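How to wash a black top so it stays black

I do love a black top, but I used to go through them at a terrible rate, and it was my own fault for throwing everything in together on a hot wash! After a lot of grey, tired-looking clothes I've settled on a way of doing it that suits me very well, and I hope it suits you too.

Before the first wear, turn the top inside out and soak it in a basin of cold water for 12 minutes, moving it about gently with your hand. A bit of dye may come out – don't worry, better there than on your pillowcases. 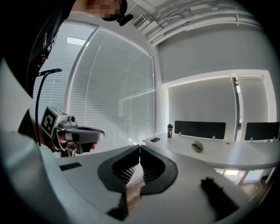 Photo: Pao-chu Yip

After that, wash it on cold with other dark things, still inside out. If there's any lettering printed on it, this matters even more, as the drum is hard on print. Go easy on the liquid (I use half of what the bottle tells me) and leave out the softener altogether.

Dry it in the shade, on a hanger or flat over the rack, and never on a hot radiator. Mine takes 6 hours indoors on a mild day in September, longer if the kitchen's steamy. When you iron it, keep it inside out and use a cool setting, and go round any printing with the tip of the iron.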